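**Medano drill – population monitor dropping rows, Kastia field**

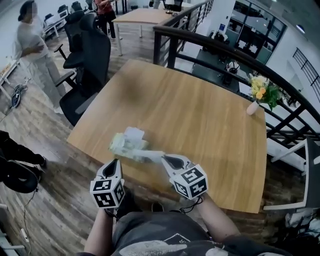 *Yellow and orange flowers in the white vase, back corner of the table.*

Status: open, waiting on part

- 6:40 am. Monitor shows row 5 at zero. Other rows normal. Dug behind it, seed is there, spacing looks ok. So sensor or wiring, probly not the meter.
- Blew out the seed tube. Lots of treatment dust. No change.
- Swapped sensors 5 and 6. Fault stayed on row 5 – sensor is good.
- Wiggled harness at the hinge, reading came back, then gone again. Insulation rubbed thru near the clamp.
- Taped it and moved the clamp. Ran 12 acres, no alarm.
- 2:15 pm. Alarm back, now rows 5 and 6 both. Voltage at the plug jumps all over when the wing folds.

Called Menenlow parts. Wing harness is on order, they said up to 21 days. Asked if Sandhu has one on the shelf, no answer yet.

Controller hours at time of fault: 3,695.

For now: wing stays down on headlands, dig check rows 5 and 6 every fill. Do NOT bump the seed rate to make up for the low reading – average is wrong while those rows read zero.

Will update when harness shows up.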